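Ticket: Order confirmation emails not reaching some customers
Product: Josstead Shop, hosted plan
Opened by: Nuanchan Limsakul
Opened: August 31, 2020
Status: Solved
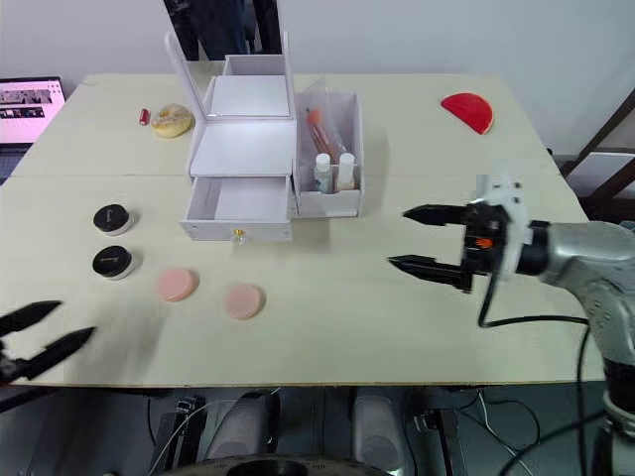 Customers who check out with a Zallside email address are not getting their order confirmation. The order goes through, payment is taken, and the order shows in my dashboard as normal. Customers on other email providers get the message within a minute or so.

I first heard of it from a customer who thought her order had failed and placed it again. I refunded the second one. Since then I have had the same complaint from others, all of them with Zallside addresses.

What I have tried:

Resent the confirmation from the order page. Dashboard says "Sent". Customer says nothing arrived.
Asked customers to check junk and spam. Nothing there.
Made a free Zallside account myself and placed a test order for a drawer liner. No email.
Switched the confirmation back to the default template in case my logo was the problem. No change.
Sent an ordinary email from my own mailbox to the Zallside account. That one arrived.

My domain is registered with Gethin and my mailbox is with them too. I moved the domain over from Codetti earlier in the summer. The shop has been on Josstead the whole time and I have not changed anything in the shop settings apart from the template test.

Reply from Josstead Support

Thank you for the clear notes. "Sent" in the dashboard means our server has passed the message on. It does not tell you whether the other side accepted it, and I agree the wording could be better.

I have looked at the mail log for your test order. The receiving server refused the message with this reply:

550 5.7.1 message rejected, sender domain failed authentication

So the email never got as far as the junk folder. The usual cause is the SPF record on your domain. SPF is a line in your DNS that lists which servers may send mail using your domain name. Some providers ignore a failure, some put the message in junk, and some refuse it outright.

Could you go to the DNS page in your Gethin account and copy any TXT records that start with v=spf1 into this ticket? Please don't change anything yet.

Reply from Nuanchan Limsakul

There are 2 of them:

v=spf1 include:mail.gethin.example ~all
v=spf1 include:mail.codetti.example include:send.josstead.example -all

I didn't add the first one. The second must have come across with the domain, as I remember adding the Josstead part when I set up the shop.

Reply from Josstead Support

That is the fault. A domain can only have one SPF record. If a server finds more than one it treats the whole check as an error, even when each record is fine by itself. Gethin will have added theirs when you switched on the mailbox, and the old one was copied over in the transfer.

Your ordinary email probably got through because Gethin signs outgoing mail with its own DKIM key, and your domain has that key in place. I can't see any DKIM key for the shop mail, so the shop mail had nothing else to fall back on.

Please do the following:

Delete both of the existing v=spf1 records.
Add one new TXT record. Host is @ and the value is:
v=spf1 include:mail.gethin.example include:send.josstead.example ~all
Leave the TTL on the default.
In the shop, go to Settings, then Email, then Sender domain, and press Create key. You will be given a CNAME record to add at Gethin.
Wait until the Sender domain page shows "Verified" before you test again.

I have left Codetti out of the new record. If you still send anything through them, a newsletter for instance, tell me and I will give you a different line.

Reply from Nuanchan Limsakul

Nothing goes through Codetti now. I cancelled the newsletter when I moved.

New SPF record is in and both old ones are gone. The CNAME would not save at first. Gethin said "invalid host name". The box adds my domain to the end by itself, so I was putting it in twice. With the short version it saved.

Sender domain page says "Pending".

Reply from Nuanchan Limsakul

Still "Pending" after 6 hours. Is that normal? I have put a note on the checkout page asking people with Zallside addresses to contact me if they hear nothing.

Reply from Josstead Support

It can take that long. I looked up your domain from our side and the SPF record is correct. The CNAME can be seen from one of our name servers but not the other, so the change is still spreading. The page checks by itself and there is no need to press anything. Please don't delete the key and create a new one, as that starts the wait again.

Reply from Nuanchan Limsakul

It changed to "Verified" overnight. I placed another test order to the Zallside account and the confirmation came straight away, in the inbox. The dispatch email came through as well when I marked the order as shipped.

Can the missed confirmations be sent again in one go, or do I have to open each order?

Reply from Josstead Support

You can do them together. Go to Orders, filter by date, tick the ones you want, then choose Resend confirmation from the Actions menu. The email will show the original order date. Orders already marked as shipped are skipped unless you also tick "Include shipped".

Put your own template back first if you want the logo on them. The log shows no problem with it.

Reply from Nuanchan Limsakul

Template is back on and the emails have been resent. Two customers have already replied to say they have them. I've taken the note off the checkout page. Happy for this to be closed.

Ticket closed by Josstead Support
Category: Email delivery
Cause: Duplicate SPF records after domain transfer, no DKIM key for shop mail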